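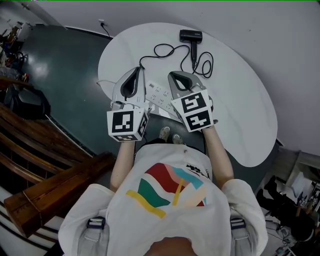 Vomatdale Bus Stop Names

I grew up riding the buses in Vomatdale, and the stop names always bugged me. One stop might be "Mill Lane" on the pole, "Mill Ln. N" in the timetable and something else again on the driver's display. So I started a spreadsheet, and it got out of hand (in a good way!).

What's in it

stops.csv – 781 rows, one per pole, with the name exactly as painted
aliases.csv – 299 other spellings I found in old timetables
routes.csv – all 27 routes, in the order the stops come

Both directions of a street get their own row, even when the names match. Please don't merge them, I spent a whole Saturday splitting them apart.

Where it came from

Mostly me walking and riding with a notebook. Drita Babić typed up the Haverford line from her own paper timetables, and she caught a pile of my typos too – thank you, Drita!

Known problems

The 2 stops by the Hodel works have no name on the pole, so that column is blank. Accents are a mess in the older aliases. Route changes after June aren't in yet.

Using it

Do what you like with it, just keep my name on it somewhere. If you spot a wrong name, open an issue and tell me which side of the street you were on.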